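Tableware Sorting Study - Interim Progress Report
Submitted to Sterkemano by Mirnbridge
Date: 19/08/2026
Reporting period: second of four

1. Work completed

The plate-handling part of the study is on schedule. The task covers setting out, spacing and clearing round plates on a wooden table with a green mat. Between trials the plates are put down in a new arrangement, some on the mat and some on the bare wood along the far edge. A total of 481 trials were logged in this period, of which 19 were set aside for incomplete records.

Plate colors were chosen to give both easy and difficult contrasts. The hot-pink plate stands out clearly against the green. The dark plates are harder to tell apart, mainly the charcoal-gray, slate-blue and black ones, and most labeling errors in the logs come from that group.
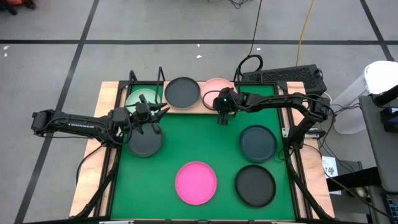

Spacing on the mat is left open so that each plate can be lifted without touching its neighbor. The row at the far edge serves as the holding area for plates not yet placed. Mint green and peach pink are both used there, and neither has caused labeling problems.

2. Changes to the plan

The log sheet now has separate entries for dark gray and charcoal gray. Earlier entries used "gray" for both and had to be corrected by hand. The corrected records are stored in Numon, along with the original sheets.

Stacking trials have been moved to the next period. The supplier, Barua, delivered the replacement plates late - 5 weeks after the order - and the stacking work needs matched rims.

3. Open items

- Agree on a fixed order for clearing the far row.
- Repeat the 19 set-aside trials.
- Confirm the budget line for spare plates.

4. Next period

Stacking trials start once the replacement plates have been checked. A draft of the results tables will be sent to Sterkemano in October. No change to the total budget is requested.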